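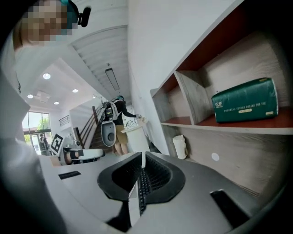

Keyboard between the fingers, and a backpack rig at the counter by the stairs

Gautam Project: progress report to the Surholm Fund
Equipment planning stage
Prepared by Tumaini Were, with costings by Nisha Bisht

Where we are

The equipment plan you asked for is nearly done, and I'm very happy with the shape it has taken. When we wrote the original application we were guessing at a lot of it. We had a list of things that other groups seemed to own, and we had put prices next to them. Now we have used the hand-held grippers in our own rooms at Treltcombe for long enough to know which parts of that list we want, which parts can wait, and which parts we would have regretted by summer.

To remind those on your side who joined after the award: people wear or carry the gear, do ordinary household and office jobs with it, and the recordings are used to teach a robot arm the same jobs. We don't own the arm yet. Most of this report is about getting to the point where we can buy it sensibly.

We have 79 hours of recordings that passed our checks. I would love to tell you it's more, and by the next report it will be, but these are 79 hours we'd be glad to hand to anyone. The early material that we had to throw out isn't in that figure.

What has been spent

Spending is below plan on hardware and a little above plan on consumables. The hardware gap is deliberate. We held back on the second order until we had seen how the first units stood up to daily use, and I'm so glad we did (more under "Fingertips").

The consumables line went over on cables, straps, tape and memory cards. Cables especially! We had budgeted for the ones that come in the box and nothing after that. Anyone who has watched a person with a rig on their back lean across a counter to reach something will see how a cable gets pulled. Nisha has moved cables out of "sundries" and given them a line of their own in the new budget, with spares bought at the same time as each rig so that they match.

The equipment line has $3,000 left in it for this stage. We're asking to spend that as set out further down, and we're not asking for anything on top.

Fingertips

Fingertips deserve a heading to themselves. They wear faster than any other part and they decide what you can pick up. Our first set was fine on boxes, cups and packets and poor on anything long and flat. A keyboard is a wonderful test piece for this. It's light enough that you think it'll be easy, then it swings as soon as you hold it by one end, and the keys give under the pads so the grip feels different from one moment to the next.

We tried several of the tips that Hoton sells for the same gripper body. A textured pad held keyboards and trays much better than a smooth one, and the curved type was the best thing we had for scooping up soft items. No single pair did it all. The budget now includes both kinds for every gripper, and the hours spent swapping them are in the staff plan, where previously we had pretended it took no time.

A full set of replacement tips comes to $200 on the quote we hold. That sounded steep to me at first, but Nisha worked out what a lost afternoon costs us when a worn tip starts dropping things, and I stopped arguing.

Two hands on one object

Our biggest change since the application is that we now want jobs where both grippers work on the same thing. In the first plan nearly all the tasks were one-handed: pick up, move, put down. Those are useful and we've kept them. But long objects need a second point of hold, and it was the people doing the recording who kept saying so, quite firmly, during the end-of-shift chats.
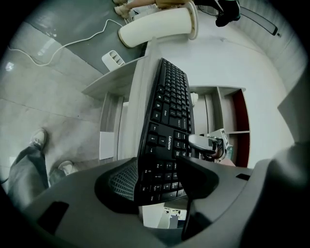
Page last changed: February, 4:10 pm

Keyboard work with a gripper at the keypad end and another device coming in by the navigation keys is a good case of what I mean. Getting the spacing right between the two is a skill, and you can hear people getting better at it, there's a lot less muttering! It also raises the cost of everything, which I'd like to lay out plainly, as it's the main thing your panel will want to discuss.

Two-handed recording means the grippers have to be bought and set up as pairs. If one goes back for repair, the pair is out. It means two streams to store and line up in time. And later on it means that one arm will only be able to replay part of what we've recorded, so we either plan for two arms or accept that some of the material goes to partners who have two. Our preference is to plan for two and buy one. The bench, the power and the mounting plate would be sized for a pair from the beginning, and the second arm would be a later request to you or to somebody else.

How we propose to use the $3,000

In the order we'd place them:

Replacement fingertips, one full set, at $200. Ordered first, and it would be used right away.

Spare cables and strap parts for the backpack rigs. Nisha has a parts list and is waiting on one price from Hoton.

Storage. A pair of large drives kept in different rooms, to replace the collection of small ones that we're now copying by hand in the evenings.

A heavier bench with a flat, bolted top. This is for the arm, but it can be in use for recording as soon as it arrives, and I'd like the people recording to get used to its height.

Marker boards in a second size, printed on something stiff. The small ones work well close up. We want larger ones for the wide rooms.

Whatever is left goes to carriage and to a small repair fund. If the bench comes in under the quote, we would put the difference into a second set of tips before anything else.

The arm itself

We've looked at six arms in detail. Three of them dropped out early on reach: they could cover a tabletop but not a tabletop and the shelf beside it, and so many of our jobs go between the two that it made no sense to carry on. Of the three that remain, one is cheaper to buy and dearer to keep, one has a very long delivery time, and the last is the one everybody in the room likes.

I've asked Nisha to be the skeptic about that last one and she has taken to it with great energy. Her points so far: the quote leaves out the controller stand, the warranty starts on shipping when it ought to start on installation, and the training days are priced per person. All of them are worth pushing back on and she's writing to the supplier now. She has also asked whether our current fingertips will fit its mount without an adapter. They won't, and the adapter isn't in the quote either.

We'd like to visit a group that already runs one before we commit. I have an offer of a half day, and the travel would come out of the existing travel line.

Space and safety

The rooms are working nicely. Having a counter, shelves, a desk and stairs all close together gives us a lot of variety for no extra rent, and people can move from one job to the next without taking the rig off. The floor is the part I want to improve. White cables on pale tile are hard to spot when you're looking at your hands, so we'll be running them along the wall where we can and using colored covers where we can't. That cost is small and it's in the cables line.

When the arm comes it will need its own marked area and a stop button in reach of both sides of the bench. The building manager at Treltcombe has seen the sketch and wants a proper drawing with the door swings on it. I'm doing that next.

Two things that went less well

Batteries. We bought the size that was recommended and it doesn't last a full session once both grippers are running. We've been swapping in the middle, which works but breaks up the recording. The next budget has the larger size, and we still need to try wearing it for a whole morning before we order, as weight on the shoulders was already the most common complaint.

Labeling. We set up our task names before we had any two-handed jobs, and they don't fit. Nisha and I spent far too long renaming things, and some of it still has to be done. No money needed, just time.

What we need from you

A yes or no on the $3,000 list above, and a word on whether you're comfortable with a bench sized for two arms when only one is in the plan. If the panel would like to come and try the grippers before deciding, please do. It takes a few minutes to get the feel of them, and I promise the keyboard will be waiting.

The full cost sheet, with the supplier quotes behind it, is with your grants office. Nisha can answer questions on any line in it, and the arm comparison will follow as soon as we've heard back about the controller stand.

Tumaini Were
Gautam Project, Treltcombe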